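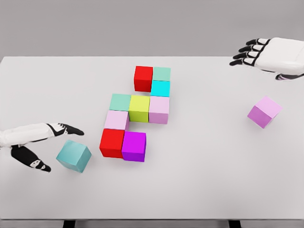
Cube layout scene in the simulator, both hands at the table.

Pre-run software checklist, two-handed tabletop tasks
Project: Bandley
Simulator: Wedaler
Checked by: Bimla Garg
Date: 2021-04-05
Result: passed with comments, 2 items open

1. Scene loading

1.1 Table, wall and cubes load without warnings – OK
1.2 Cube colours match the scene file – OK
Comment: Two cubes can share a colour. The scene file must tell them apart by ID, so please don't look them up by colour name in test scripts.
1.3 No cube overlaps another at start – OK
Comment: Cubes in the central group sit against each other. Contact margin left at the default.
1.4 Random seed written to the log – OK
Comment: Seed 413 used for all checks on this sheet.

2. Perception

2.1 Every cube gets its own pose – OK
2.2 Pose correct for cubes turned relative to the table edge – OK
Comment: Tested on the teal cube by the left hand and the loose pink one on the right.
2.3 Similar colours separated – OPEN
Comment: Pale mint and cyan are sometimes merged where they touch. The segmentation threshold needs another look. Red and magenta are fine.
2.4 Shadows ignored – OK
Comment: Shadows are faint in this scene. Repeat with the harder lighting preset before sign-off.

3. Planning

3.1 Each cube assigned to one hand only – OK
3.2 Planner keeps fingers clear of the central group – OK
Comment: Left-hand approach to the teal cube goes in with finger and thumb either side. Clearance is small on the side nearest the group but within the limit.
3.3 Plan returned within 2000 ms – OK
Comment: Slowest plan took 784 ms.
3.4 Planner reports failure when the target can't be reached – OPEN
Comment: It returns an empty path and a success code. Ticket raised with Sandhu. Until it is fixed, check the path length before sending anything to the controller.

4. Control

4.1 Joint limits loaded for both hands – OK
4.2 Stop command halts both hands – OK
Comment: Tested with each hand moving alone, then together.
4.3 Right hand holds position while the left one works – OK
4.4 Controller rejects stale plans – OK
Comment: The old time stamp fault from November has not come back.

5. Tooling

5.1 Replay opens in the Skamano viewer – OK
Comment: Slow to open if contact forces are switched on.
5.2 Log folder name includes scene and seed – OK
5.3 Config saved with the run – OK
Comment: Saved as loaded. Changes made from the command line are missing, so note them by hand for now.

Actions
2.3 Bimla Garg to rerun with the new threshold.
3.4 Waiting for Sandhu. Recheck all of section 3 after the fix.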